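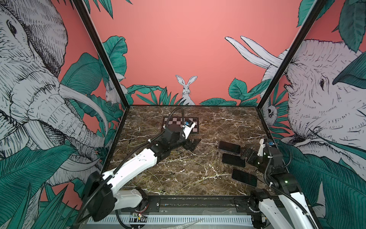
4.2 How the sorting job changed at Hasby

Before the arms came, two people on each shift at the Hasby phone desk picked up every handset by hand, turned it over and set it down in the right group. Over 14 shifts we logged 1,981 handsets sorted this way. With the two-arm cell (Figure 3) the same number of shifts gave 2,369, and we were delighted to see how much of the extra time went into talking with customers about their repairs. 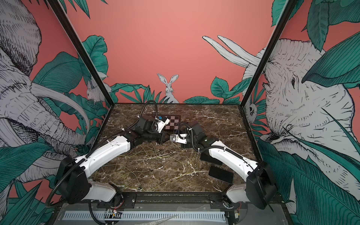
Figure 3. The cell, with its two arms facing each other across a marble top and smartphones lying near the right arm.

The desk staff kept the parts of the job they liked. They still decide which phones get opened, and they still write the notes that go to the Lumanlan workshop. What they gave up was the reaching and bending, and seven of them told us their wrists felt better by the end of a Wednesday, always the heaviest day. Renato Cabanatuan, who had run the desk by hand for years, began marking down grasps he thought were clumsy, and his marks became our best source of fixes!
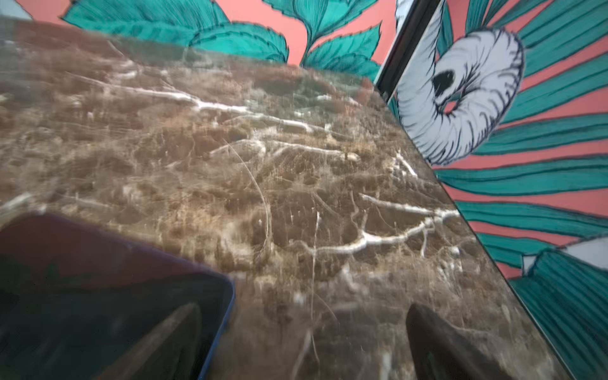
We had expected the staff to want a faster cell. Most asked for a slower one near the edge of the table, where they like to watch the fingers close before turning away. We made that change at Hasby first and carried it over to Domham, where the desk is smaller and one person covers both intake and returns.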